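3.2 Materials and test setting

Storage trials were carried out at the Nivora site between November and the following spring. Two commercial clay body suppliers, Kurek and Callano, provided the stock. All specimens were drawn from sealed bags and conditioned for 130 hours before the first reading.

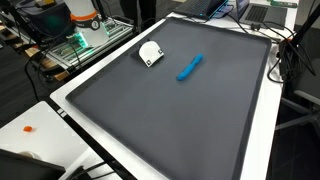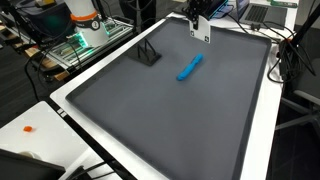
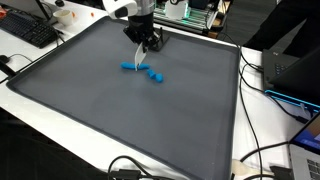
Figure 4. Gray tray with blue material on a white table, three views.

Moisture loss was determined by weight. Each specimen was placed on a tared plate and weighed at fixed intervals until two consecutive readings agreed within the resolution of the balance. The series comprised 1163 readings, of which 461 came from Kurek stock and the remainder from Callano stock. Readings taken while the room door was open were discarded before this total was drawn up.

Wrapping had a larger effect than shelf position. Specimens held in a double film lost water slowly and at a steady rate, while those in single film showed a faster initial loss that leveled off later. The difference was present for both suppliers - it was more marked for the Callano stock, which has the finer grain. Shelf height had no consistent effect once the fan above the upper rack was turned off.

Shrinkage was measured along the long axis with a caliper. An earlier study by Buchanan used a load of 2000 g on the specimen during drying. No load was applied in the present work, and the two sets of shrinkage values should not be compared directly.

Surface cracking was scored by one reader, Morven Buchanan, on the scale given in the Nemevton protocol. Cracks shorter than the width of the scoring gauge were not recorded. Scores for rewetted specimens are reported separately in Section 3.4 - rewetting closes fine cracks and would lower the mean score for the group.

12 min read | 4 shares | 0 comments
Contact | Copyright Nemevton | Back to top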